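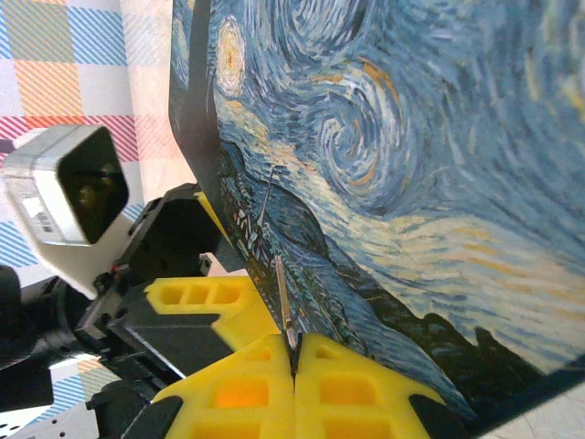
**How hard should two arms squeeze when they're both holding the same flat, stiff thing?**

Just hard enough that it doesn't slide when one arm lets go. Start with the grip force way down, bring it up a little at a time, and stop at the first setting that holds.

I get asked that more than anything else about my two-arm bench at Jibrin (our shared workshop), so it goes first. The rest of the page is how I set the bench up for passing flat stuff from one gripper to the other. You'll need two small arms already on a rail and already moving. If yours aren't moving yet, go do that first, because tuning a handoff on an arm that still has a loose shoulder is no fun at all. I know this from a very long evening in May!

## 1. Get the bases square to each other

My arms are on a Rullunberg rail, the grooved aluminum kind, with each base plate bolted down separately. Leave the bolts finger-tight to begin with. Put both arms in their home pose, measure from the same edge of the work surface to each wrist, and nudge the plates until the numbers match. Then tighten, going corner to corner, and measure again (one of mine always walks when I tighten it, grr).

Write down the distance between the bases. The software wants it in millimeters, and if you guess, every handoff will be off by however much you guessed wrong.

## 2. Sort out the cables before you tune anything

I used to leave this for last and I was wrong. A cable that's too short tugs on the wrist near the end of its reach, and you'll spend ages chasing what looks like a calibration error.

- Bend the arm as far as it goes each way and check the slack at both extremes.
- Leave a real loop at the wrist. Mine looks sloppy and works great.
- Tie the cable to the forearm with small ties, snug but still able to slide a bit.
- Run whatever's left down into slotted duct along the front, if you have some.

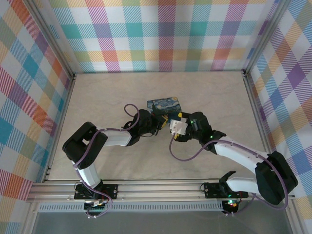
Once the cables behave, run each arm through its full range at low speed with the other one parked well out of the way, then swap. I do this with one hand on the stop button, every time, even when I've only changed one tie.

## 3. Pick the meeting spot

Choose a point both arms can reach with their elbows still comfortably bent. If either arm is nearly straight there, move the spot toward it. I keep mine a little above the surface, so a dropped item doesn't fall far.

In Clundora (the controller I use) I save it as a named pose for each arm:

```
pose save left meet_a
pose save right meet_b
speed 14
```

Speed 14 is painfully slow. Stay there until the whole thing has worked over and over, and only then creep up.

## 4. Set the grip

My grippers are from Kultitz and their force setting runs from 0 to 1000. For flat, rigid items with the soft yellow fingers I've ended up at 200. My steps:

1. Lower one gripper onto an edge of the item and close it at 100.
2. Lift a tiny bit. If it slips, set it down, add 10, try again.
3. When it holds, tilt the wrist slowly. Flat things love to pivot around the fingertips, and the tilt is where you find out.
4. Do all of it again with the other gripper. Don't copy the number over! My left one settled at 137 and the right needed quite a bit more, so I run them both at the higher value.

Keep the item's bottom edge well down between the fingers. If only the tips have hold of it, more force mostly makes it pop out.

## 5. Do the handoff

The order matters, and I got it backwards for weeks:

1. First arm brings the item to the meeting spot and stops completely.
2. Second arm comes in from the side and closes.
3. Wait half a second with both closed.
4. First arm opens, then backs straight out along the way its fingers point.

If the item jerks when the first arm opens, the two arms are pulling against each other. Go back to the base distance from step 1 and check it before you touch the force. 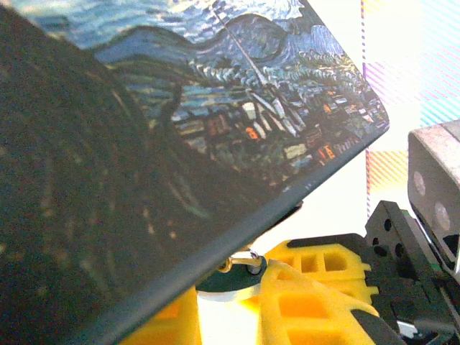
One reader wrote to say that the half-second wait wasn't enough on heavier grippers, and that they'd had better results reading the finger position and only opening the first gripper once the second had quit moving. I've tried it since and I like it a lot. It takes one more line in the script:

```
wait right.still
open left
```

Keep a timeout on that wait, though, or a jittery finger will leave both arms standing there forever holding on. Mine is set to two seconds, and if it runs out, both arms stay closed and the controller beeps at me.

Last changed December 2, 2018: added the wait line to step 5.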